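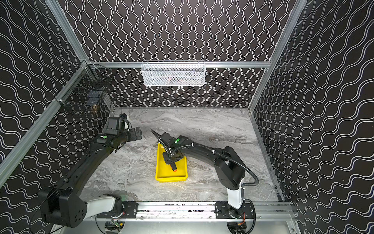 Nornel changes storage layout on its small-parts benches

18 December 2018

Nornel has revised the storage layout on the enclosed benches at its Planda workshop, moving small tools and loose parts off the work surface and into wire baskets fixed to the structure. The change applies to all benches used for sorting and tool return. It follows a trial that began in April on two benches and was extended after the first review.

Under the new layout each bench carries two baskets. A white wire-mesh basket hangs from the rail across the back wall, and a black one is attached at the left side of the enclosure. Both are mounted clear of the tabletop, so the full surface stays available for the job in hand. The baskets are open at the top and can be checked through the mesh without being taken down.

The benches themselves have not been altered. They keep the silver aluminum profile structure, the gray marble-patterned top and the dark wall panels with white wavy lines. Nornel said the panels and the top were installed before the storage work started and will stay in service.

Before the change, small items were kept in shallow boxes along the back of the tabletop. The boxes took up working depth and had to be moved each time the surface was wiped. They also tended to collect parts that belonged to other benches. During the trial, 76 misplaced items were logged in the old boxes and returned to stock. Most were short fasteners, bits and adapters.

Basket positions were set after several mounting points had been tried. A lower position for the back basket was rejected on the grounds that long tools standing on the tabletop could catch the rim. Side mounting was tested on the left and on the right, and the left was kept as standard. The workshop plans to use the same positions on any bench added later, so that staff moving between benches find parts in the same place.

The baskets were supplied by Abdella, which also supplied the clips. No drilling of the profiles was needed. Fitting one bench took nearly two hours in the trial, including removal of the old boxes and cleaning of the top. Later benches were fitted in less time, although Nornel did not give a figure.

Tray and tool placement

The second part of the revision covers what may stand on the tabletop during work. A single rectangular tray is placed at the center, and parts are sorted into it or out of it. Yellow plastic was selected for the tray because small dark parts show up well against it, and the raised, sloped rims stop round items from rolling onto the top. At the start of a job the tray must be empty.

One hand tool at a time may lie beside the tray. At the tray station that tool is usually a screwdriver, set down to the right with the handle toward the front of the bench and the shaft toward the back wall. A tool that is no longer needed goes into a basket before the next one is taken out.
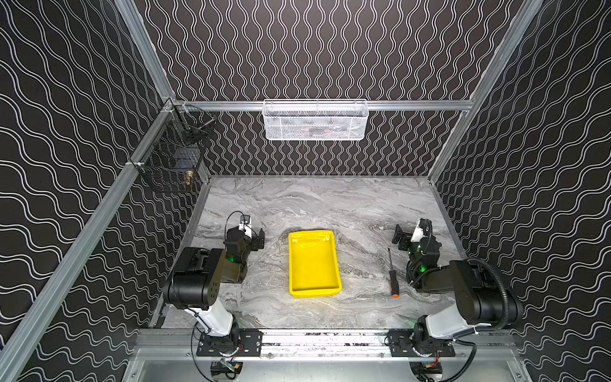 Contents and checks

Nornel has not fixed a list of contents for either basket. The working rule is that long or heavy items go in the side basket and light items in the back basket. Parts small enough to pass through the mesh must be bagged or boxed first. Liquids, blades without covers and anything with a loose power cord are excluded from both.

Baskets are emptied and checked at the end of each job. Items that cannot be matched to the bench are sent to the central store with a tag showing the bench number. The tray is wiped and returned to the center of the top. Basket clips are inspected once a month, and any basket that has shifted along its rail is reset to the marked position.

The layout will next be introduced at the Grinano site, where the benches have the same profile structure but a shorter back rail. A narrower back basket is being considered there. Nornel expects to decide on the size after a test fitting, and the existing boxes at Grinano will remain in use until the new baskets have been delivered.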